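The microwave door that wouldn't open

I spent most of March chasing a failure that I was sure was a grasping problem. Writing it down in case it saves somebody else the month.

The setup, for anyone who hasn't read the earlier posts: I train a policy on simulated kitchen tasks in the evenings. Opening the microwave is the one I use as a smoke test, and I run it before I commit to a longer job. The controller is a thing I wrote called Stuvov, and the kitchen assets come from a pack that Ottilie Ruchti put together and kindly lets other people use. My training box is named Rundel. It sits in the closet and heats my coats.

The old checkpoint opened the door 57 times out of 100. Nothing to brag about, but steady. Then I updated the physics engine and the asset pack on the same night, retrained, and got 3.

Yes, I know. One thing at a time. It was past eleven and I wanted both.

What I saw in the replays was the arm coming in toward the handle, closing, and sliding off. Sometimes it would get a hold and the door would move a tiny bit, and then the fingers would slip down the cylinder and the episode would time out. It looked exactly like low friction. So I raised the friction on the finger pads. I got 10. I raised it again and the contacts started to jitter, and on a few runs the whole arm shook itself into a pose I had never seen before and stayed there.

That last part bothered me more than the score did. I have a small real arm on the bench, and the plan was always to move this policy over to it. A policy that answers a stuck door by pulling harder is a bad thing to put on hardware. I checked the force logs and it was doing just that: the command climbed until it hit the limit, and then it sat at the limit for the rest of the episode. There was no check anywhere in Stuvov for "I have been pulling for a while and nothing is moving." I had left it out early on and forgotten.

The cause was the door hinge. The newer engine reads joint damping in different units than the old one did, and my import script was still converting it. The door was being held shut by my own arithmetic. I fixed one line, put the friction back where it had been, and the old checkpoint scored 53. Close enough to 57 that I'm calling it noise for now, though I'd like to run more seeds.

I wrote to Ottilie to apologize for the long email I had sent her about her handle geometry, which was fine. She asked for the import script so she could put a warning in her notes.

Changes I made afterward:

Stuvov now stops and backs off if the pull force stays near the limit and the joint hasn't moved. It counts as a failed episode.

The import script prints every joint value before and after conversion.

Asset updates and engine updates go in separate commits.

The back-off rule still trips too early on the drawer task. The drawer starts out stiff and the arm gives up on it. I have an idea for making the timeout depend on the joint, and I'll post about it when I've tried it.

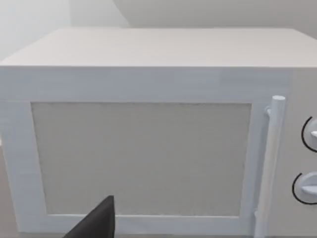 The microwave in sim, with one gripper finger at lower left.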